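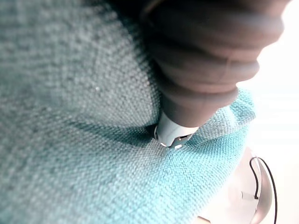
The two-armed machine at Nernine's demo floor folds and moves towels for a living, and most of what keeps it working happens with the motors switched off. The arms get the attention from visitors. The fingers get the attention from the technicians, who spend the first part of every shift going over them with a flashlight and a soft brush.

Nernine bought the unit from Pekimo two years ago as a development platform for household work. It came with one style of hand and a thick manual. Since then the crew has changed the fingers, the cable ties, the calibration routine and most of the manual. What follows is how they look after it now, as explained to us over a long Thursday.

The ribbed fingers are the part that wears. Each one has a flexible dark sleeve that bulges slightly at every rib, and a hard white tip at the end that does the pushing. Terry and other looped cloth are rough on them. Lint packs into the grooves between the ribs, and a packed rib doesn't bend as far as a clean one, so the finger closes a little short. The arm's software has no way of knowing that. It reports a good grip and lets the towel go halfway up.

The routine is to brush out each groove, wipe the sleeve with a damp cloth, and flex the finger by hand while looking for pale stress lines. A sleeve is changed at 4000 grips whether it looks tired or not. Nernine used to run them until they split. The record for one sleeve is 3253 grips before a tear and the shortest is 2220, both under the old cleaning schedule, when the brush came out once a week. With daily cleaning they now reach the limit intact.

Tips are simpler. They are checked for wobble and for burrs. A burr smaller than a grain of salt will pull a loop out of a bath towel, and then the machine is attached to the towel, with a job for somebody holding small scissors.

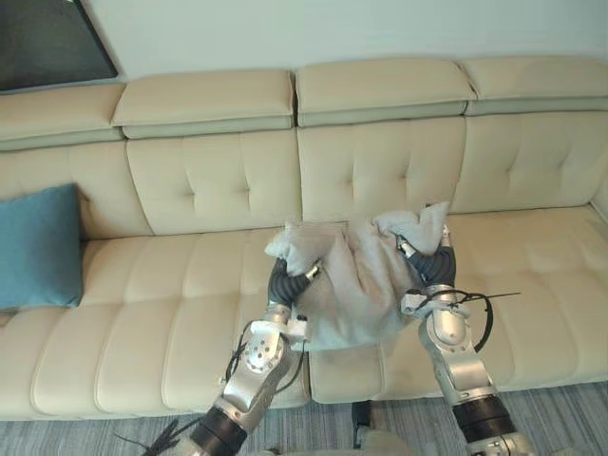
Cables are the second item on the sheet. The wrist wiring has to be long enough to follow the hand through its full turn and short enough to stay out of the work. Too much slack and it brushes the fabric or hooks a corner. Too little and the connector works loose, usually in the middle of a long run. The crew sets slack with the wrist turned to its limit, adds the width of two fingers, and then marks the cable with a paint pen at the clamp so that any creep shows up the next morning.

They no longer use nylon ties at the wrist. The cut ends snagged cloth. Hook-and-loop wrap has taken over, and it gets replaced when it goes fuzzy, which in a room full of towels is often.

Soft furniture makes the setup harder than a bench would. A seat cushion gives when a hand presses on it, so the surface the robot measured is lower by the time the finger arrives. The first fix was to slow everything down, and that made a single fold painful to watch. The current one comes from Tyagi, a small controls shop that wrote a contact routine for the arm. The finger comes down at normal speed to just above the cushion, creeps until it feels resistance, and stores that height for the next few grips. The routine has one setting that matters, the force threshold, and it has to be retuned after every sleeve change - a new sleeve is stiffer than an old one.

Retuning takes 14 test presses per hand. The technician writes down the threshold, the sleeve number and the finger position on a card that stays with the machine. There is a database too. The card is what people read.

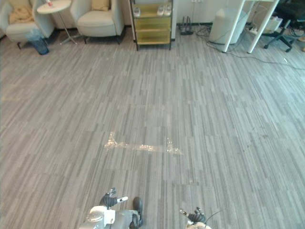

Floor position is the last check, and the one that has cost the most time. The machine works from wherever it is parked, and a small error at the base becomes a large one at the end of an outstretched arm. Carpet tile doesn't help, because a base can settle into it over a few hours. The streaks in the tiles run one way in one block and another way in the next, so lining up by eye with the pattern is a good way to end up crooked. Clear tape on this floor has its own trouble: under bright, even light a strip of it shows up as a crinkled silvery patch, and glare like that can throw off a depth reading. For parking marks the crew prefers matte tape in a dull color, pressed down hard at the ends so they can't curl up.

Before the first run the arms are brought forward with the hands empty and held there for a minute. The technician watches for drift, listens for a tick in the joints, and opens and closes each hand through its whole range. The floor between the arms stays clear while this goes on. If a hand hesitates, the first suspect is the cable and the second is the connector under the wrist cover. Motors come a distant third. Only one has been replaced since the machine arrived.

The unit accepts different hands, and a swap used to eat most of a morning. An adapter plate made by Inedik has brought it down to the length of a coffee break, not counting calibration. Two screws hold the plate, and both are torqued with the arm supported on a foam block. Skipping the block saves a minute and puts the whole weight of the forearm on the wrist bearing, as the crew learned in September.

Spare parts live in a tackle box: sleeves, tips, hook-and-loop wrap, two connectors, the paint pen. The box is restocked on the day something is taken out of it. At the end of the shift the arms are folded down, the power goes off at the base, and the fingers get one more pass with the brush before the covers go on.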